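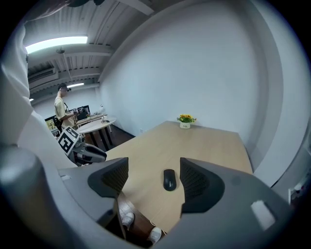

Vuvbridge Institute, Department of Workplace Studies, Shared Furniture Group

3. Setting and Furnishings

3.1 The long table

The study took place in a shared office on the upper floor of the Piswood building. The long table was chosen as the main unit of observation. It has a light wood finish and stands with its far end against a plain white wall, where a small potted plant with green leaves and yellow flowers is kept. Figure 1 shows the table with a black wireless mouse resting on it. Staff refer to a surface in this state as "held": one personal item has been left on it and the rest of the top is open to others.

The round white table to the side served as the comparison surface. It is smaller, stands on dark metal legs, and in Figure 1 carries a few small items. Urrego and Annamalai coded the two tables separately, using the form developed for the earlier Wikelari survey. Each entry recorded the type of object, its distance from the nearest edge, and whether the next user moved it, worked beside it or chose another seat.

Over the study period, 474 entries were made for the two tables by 24 members of staff. Entries in which the object could not be assigned to a type were returned to the observer and, where doubt remained, left out of the analysis. The plant was treated as part of the furnishings and was not coded.

3.2 Power and light

Access to power was recorded for each seat. Two white outlets are set low on the wall to the left of the long table, and a cord hangs from the one on the right (Figure 2). Seats near this wall were coded as "served" and all others as "unserved." Cables on the floor were noted under a separate heading, following the advice of Bermúdez, who had found in the Paucar pilot that people tended to avoid a seat when they had to step over a cable to reach it.

Lighting comes from fixtures on the exposed ceiling. Light levels were read at the table surface at seven points and did not differ enough between seats to be kept as a factor.

Figure 2. The long table and the outlets on the adjoining wall, September 2018.
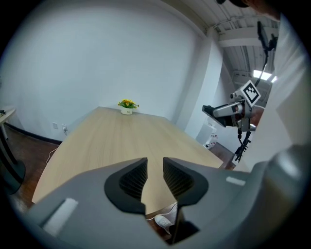

3.3 Coding of objects left on the table

Objects were sorted into three classes: input devices, paper goods, and personal effects. A mouse left without a computer was placed in the first class even when its owner was known to be in the room. Bedoya and Ñahui coded the same set of entries independently and settled differences by discussion. Drinks were excluded, as the house rules do not permit them on the long table.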